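Gorketti Cotton Dish Towel, Pack of 12

Plain weave, hanging loop on one corner, 51 cm square because the mill thinks in metric and we stopped arguing.

We make no claims about changing your life. It dries plates. It will also dry a small dog, according to Tormod Haugen, who designed the hem and owns the dog.

New towels repel water with real conviction. Wash them twice before use and skip the fabric softener, which makes this worse. After that they drink like uncles at a wedding. Expect a little shrinkage, mostly in the direction you'd rather it didn't.

Colors: Oat, Slate, and Carrillo Red. Wash the red alone unless you've always wanted pink socks.

Weight: 80 g each
Care: warm wash, tumble low, iron if you are that kind of person
Loop: stitched through four layers, tested to 1,000 tugs by Fulgencio Gallegos, who has asked for a different job

Back in stock from October. Slate usually goes first. Returns accepted unwashed, please. We can tell.

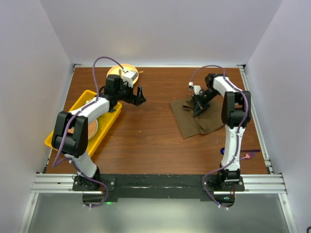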